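Home Organization Basics, Week 5: The Everything Drawer
Course notes, Gintarė Dzene

My favorite session of the whole course! Bring one drawer's worth of small stuff from home, the messier the better. 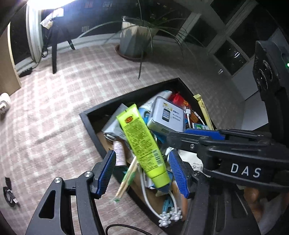

Take it out of the furniture first
Set the drawer on the floor, where you can get at it from all sides. You'll be kneeling for 60 minutes, so find a cushion.

One item at a time
Lift, read, decide. Tubes, tins, foil pouches and paper packets all hide their labels in a pile, and a squeeze tube covered in tiny print deserves a proper look (reading glasses, people!). Check the date if there is one, then put it in a group:
- skin and hair
- medicine and first aid
- food and drink
- cables and chargers
- no idea

Charging cables always end up wedged between everything else. Coil them and move them out for good – they have no business next to tubes that can leak.

Putting back
Tall bottles and packets go along the back wall, tins in the middle, tubes at the front with the caps down. I love this part. Leave a hand's width free on one side.

For next week
Do a second drawer on your own and write down what landed in "no idea." Ayuba Kwofie had almost 75 things in his last January, and we had a wonderful time sorting them out in class. Reading: Badwood handout, page 6.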